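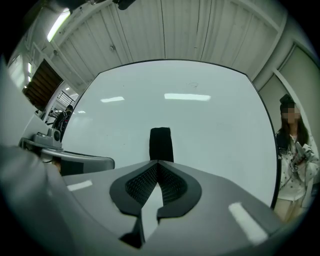 Moving a Serkow wiki to a Negi server

These steps cover Serkow 4 and later. Older exports use a different page header and have to be opened and saved again in version 4 first.

Before you start

You need admin rights on both systems and a folder with at least 300 MB free. Turn off scheduled backups on the old wiki. The test export used for this page held 1,166 pages and 424 attachments.

Step 1. Export the pages

Open Settings, then Data, then Export. Choose "Plain archive" and check "Include page history." Leave compression off. Negi reads compressed archives but skips any file name that contains a space.

Step 2. Clean up the links

Serkow stores internal links by page number, while Negi expects page titles. Run the Zikix converter on the unpacked folder:

zikix relink --from serkow --to negi ./export

The converter writes a file named missing.txt. Each line is a link whose target no longer exists. Fix these by hand or delete them — Negi stops the import at the first broken link.

Step 3. Import

Copy the folder to the server and run negi load ./export. Imports over 4,000 revisions are split into batches, and each batch gets its own log.

Step 4. Check the result

Compare the page total in the last log with the total on the old Export screen. Rebuild the search index, then turn backups on again.

Last updated 9th December. Tables with merged cells still import as plain text.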